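4.2 Packing task and camera views

The packing task is the hardest of the three tabletop tasks in the Drisisance set. Two arms stand on the front rail, and foil snack packets have to go from the tabletop into a yellow container. A toolbox and hand tools stay on the table as distractors. The wrappers are shiny and crinkled, and a packet can change shape when a finger touches it.

We collected 2,043 episodes by teleoperation. After removing those with dropped frames, 1,219 were left for training, and 127 more were held out. Each policy was trained with the same settings and differed only in its camera input — fixed view, wrist view, or both.

The policy with both inputs placed the most packets. With the fixed view alone, most errors came late in the episode, when a new packet had to go in beside others. With the wrist view alone, the arm often lost track of packets on the far side of the container. We did not test other wrappers. 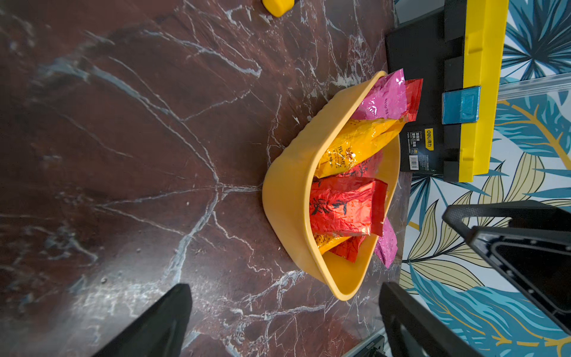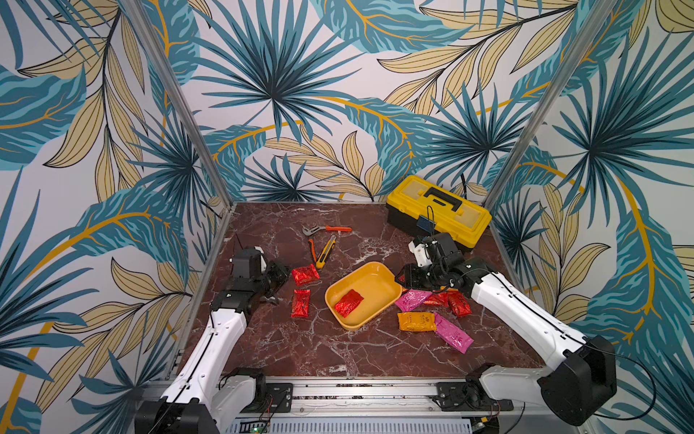
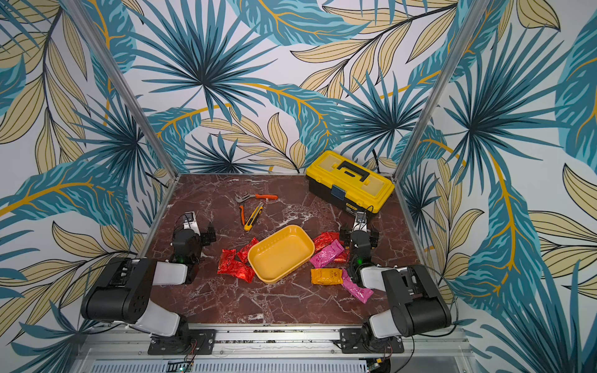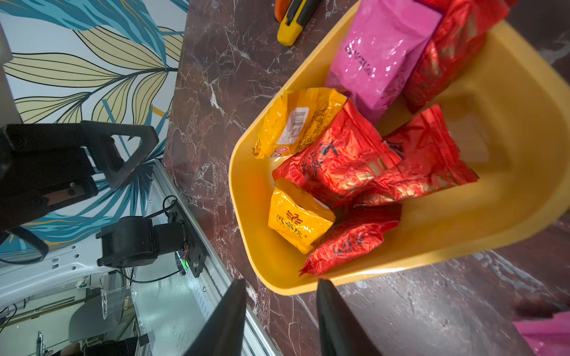 Figure 4. Packing task, wrist and fixed camera views. The order in time is not known.

Yurchenko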